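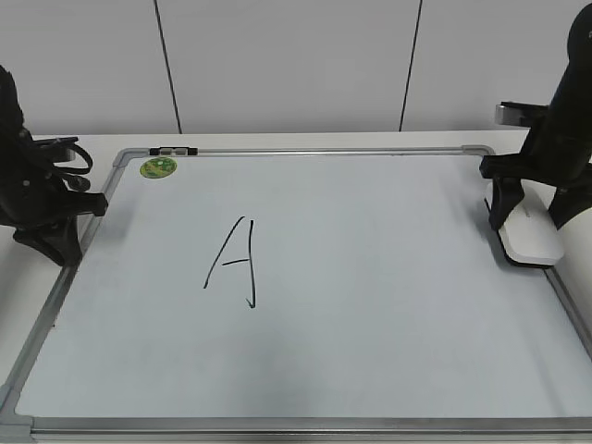 *The whiteboard setup, with the eraser in the right gripper.*

## Gripper comparison: first round with the eraser

The Stirkgate bench spent most of November on one question: which fingers should we put on the two black arms before the spring work starts? We had two candidates. The Clirnusa fingers are stiff and narrow. The Hijazi fingers have a softer pad and give a little under load. Both fit the same mount, so we could swap them without touching the arms.

We used erasing a whiteboard as the test. It sounds easy, but the gripper has to hold something smooth while it is being dragged sideways, and the arm has to keep a steady push against the board. Too light and the marker stays. Too hard and the eraser tips in the fingers or the board starts to slide.

Each run was the same. One letter in black marker, board flat on the table, eraser picked up by the right arm, then a fixed set of strokes. We did 330 runs in all, split evenly between the two finger types. A run counted as good if the letter was gone and the eraser was still square in the grip at the end.

In total, 238 runs were good. The Hijazi fingers had the larger share of those, mostly because the eraser turned less on the return stroke. The Clirnusa fingers were better at the pickup. They slid down either side of the eraser cleanly, while the soft pads sometimes caught on the top edge and pushed it away.

A few notes for anyone repeating this:

- Lower the closing force before you try the soft pads. Our old setting squeezed them out of shape, and we lost 4 sets before we noticed.
- Recheck the camera position after every finger swap. Ours had moved slightly after one change and the pickups were off to one side for a whole afternoon.
- Clean the board by hand between runs. Old smudges confuse the check for leftover ink.

The left arm has had little to do so far. In the next round it will hold the board by the rail while the right arm wipes – the Tetstead group tried this last year on a smaller board and saw much less sliding. We will run it with both finger types and keep the stroke pattern the same, so the numbers can be compared.

The run logs and controller settings are in the shared folder under "eraser". If your group has a spare set of Hijazi pads, please let the Stirkgate bench know, as we are down to our last pair.

*18 December 2019*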